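Suspension Tuning for the Badavell Student Desert Racing Team
Project Report, October
Prepared by Debora Mazza, Pichit Kamolrat and Apinya Jitpraphai
Project supervisor: Anjana Hettiarachchi

1. Purpose
The team was asked to recommend a rear shock setting for the single-seat buggy before the Lurnavholm short course event. Drivers had reported that the rear of the car kicked sideways over repeated bumps.

2. Method
Testing took place on the Nilsuwan practice loop. Each run covered 40 laps, with tire pressure and fuel load reset before the start. Engine speed was held between 2000 and 4000 rpm through the bump section. Buppha Thongdee drove all runs so that results could be compared.

3. Results
The softer rebound setting gave the steadiest rear axle. A stiffer spring improved landings but made the car slower out of the final corner. The data logger recorded 2272 usable entries. One run was discarded after a sensor cable came off its mount.
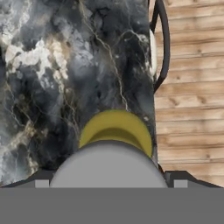
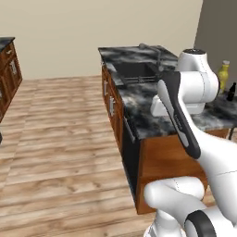

Marble countertop, two views.

4. Recommendation
The team should race with the softer rebound setting and the original spring. A second test is advised at Fladilton, where the surface is rockier.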